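A day at the Stoven open day
Posted 1 May 2020

I have wanted to see round Stoven for years. My kitchen cupboard is full of their picnic plates, my mother's was too, and when a letter came in January offering places on the open day I wrote back before I had taken my coat off. It has taken me until now to type up my notes (sorry!), but I still get a little glow thinking about it, so here they are.

Getting there and getting in

The works are at the far end of an industrial estate, past a tyre place and a very good bakery van. If you go, park by the hedge. The spaces nearer the door look tempting but they are for deliveries, and I watched three cars being politely moved on. Inside there was tea, a rack of visitor coats in one size only, and a board showing the order of the tour. We were split into two groups, and mine went with Bindu Warrier, who looks after colour at Stoven and has done nearly every other job in the building at one time or another.

She was wonderful. She talks fast, she walks faster, and she let us ask anything. Someone at the back wanted to know why plates always slide off his knee at barbecues and she gave him a proper five-minute answer about rim width.

The moulding hall

You hear it before you see it. It's a steady thump and sigh, thump and sigh, and after ten minutes you find you are walking in time to it. The raw plastic comes in as little pellets, which feel lovely to run your hand through, a bit like dried lentils. They go in clear and the colour is added separately, in a much smaller quantity than I would have guessed. One tub of colour pellets will see them through roughly 2,000 plates.

The machine we stood beside was making side plates. It opens, the plate drops, it closes again. Each one comes out with a tiny nub in the middle of the underside where the plastic went in, and I went home and turned over every plate I own to find it. It's there on all of them! I had been washing up that little nub for most of my life without giving it a thought.

Bindu passed round a few that had gone wrong. One had only half filled, so it looked like a moon. Another had been caught between two colours during a changeover and had come out streaky, green running into yellow, and I would have paid good money for it. They are chopped up and go back in as the dull grey stuff used for plant trays. When they change from a dark colour to a light one the first 300 pieces go the same way, so they try to run the week from pale to dark and clean everything down at the end.

The names

Each shape has a name, and I never knew this. The flat ones with the wide rim are Tasent. The small round bowls are Naidu. I asked where the names came from and was told that the first owner picked them and kept no notes, so there are several theories and a long-running argument in the canteen. The shapes have hardly altered. A new Tasent will still stack on an old one, and there was a pile by the door to prove it, old and new mixed together, without a wobble. I think that's marvellous. I have thrown away so many boxes with nearly the right lid.

The colour room

My favourite part, by a mile. It's a small room with a big cabinet of sample discs, 700 of them, every colour the firm has ever made or seriously thought about. You pull out a long shallow drawer and there are all the reds, with a handwritten label under each. Some have been in and out of fashion more than once. There was a mustard that made the whole group groan, and a woman next to me said, quite crossly, that she had a full set and loved it.

Bindu's main point was that you can't judge a colour from a disc. You have to see it as a bowl, on a cloth, next to other bowls. A green that seems gentle when it's flat can turn very loud once it has sides, as the light bounces about inside it. She also thinks most people pick sets that match too closely, and then feel disappointed on the day and don't know why. Mix them, she says. Put the pink one down first and see who it gets on with.

I asked about the cloth and got another lovely long answer. White makes bright plastic look a bit thin. Patterns fight with it. Dark green is what she always goes back to, and she thinks it's because we are used to seeing bright things against leaves and grass. I had always used a white one. I have since been converted.

The display table

We had a good while to wander after that, and I spent most of it at the table of mixed colours. The big magenta plate is the one I would take home tomorrow. It has a generous flat rim and a deeper middle, and with a lime-green cup standing in it the pair of them fairly sing. I would never have put those two together in a shop. The blues are cheerful as well, and the smaller sky-blue plate has rings moulded into the centre, a nice thing to run a fingertip round while you wait for pudding. And how well that orange-red holds its own on the dark green!
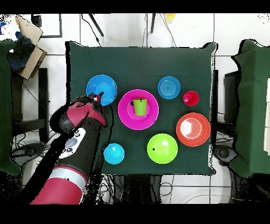 Trying it for ourselves

After lunch (cheese rolls, a bag of crisps, an excellent flapjack) we each had a go at planning a set. You are given a tray and allowed to choose six pieces from the shelves, any shape and any colour, and then you lay them out on a cloth and everybody comes round to look. I am not a competitive person but I did find myself guarding a purple bowl.

What I learned, in no special order:

Start with the largest piece. I began with cups and had to undo the lot.

Leave gaps. Plates pushed up against each other lose their rims, and the rim is where you see the colour best.

One very bright piece can carry several quiet ones. Two very bright ones need some room between them.

Walk round to the other side before you decide. My tray was all blue from where I stood and had a great lump of red at the back for everybody else.

A retired couple made a tray entirely of yellows, going from butter through to something close to orange, and broke every rule we had been given. It was the best one in the room.

The wash test

A short stop, but a good one. In a side room there is a row of dishwashers that do nothing but wash the same plates again and again. A new colour has to get through 1,000 washes before it goes on sale, and beside each machine hangs a plate that has done its time next to one that never went in. With the darker shades I really couldn't tell which was which. One of the pale pinks had gone slightly chalky, and Bindu said that one was going back for another try. I liked that she showed us the pink as well as the good ones.

Her advice for home was to keep them on the top rack, and to skip the scouring side of the sponge. Tomato stains come out if you leave the plate in a sunny window for a day or two. I have tried this on a bowl that had been orange inside since a picnic I would prefer to forget, and it has come up beautifully.

The shop

It's a table and a till in the corridor, so don't expect much room. Seconds are sold by the bag and you are allowed to rummage. They also had a few things from Purerel, the newer range with the slightly heavier feel, and those went quickly. I came away with two cups, a Naidu bowl in a green I can only call frog, and four side plates with wonky edges that I like more than if they had been perfect. There was no magenta plate to be had in the large size. I asked twice.

If you are thinking of going

Wear flat shoes, as the floor in the moulding hall is gritty in places. Children are welcome from eight upwards, and the ones in our group loved the pellets and got bored in the colour room, so it may be worth having two adults. Bring cash for the seconds table. There is a step up to the wash test room, but they have a ramp if you tell them when you book. Allow the whole day. I had told my sister I would be back by two and it was getting dark when I pulled into her drive, with the bowl on the seat beside me.

I have put my name down for the next one. There's a waiting list, and you join it by letter, addressed to the colour room.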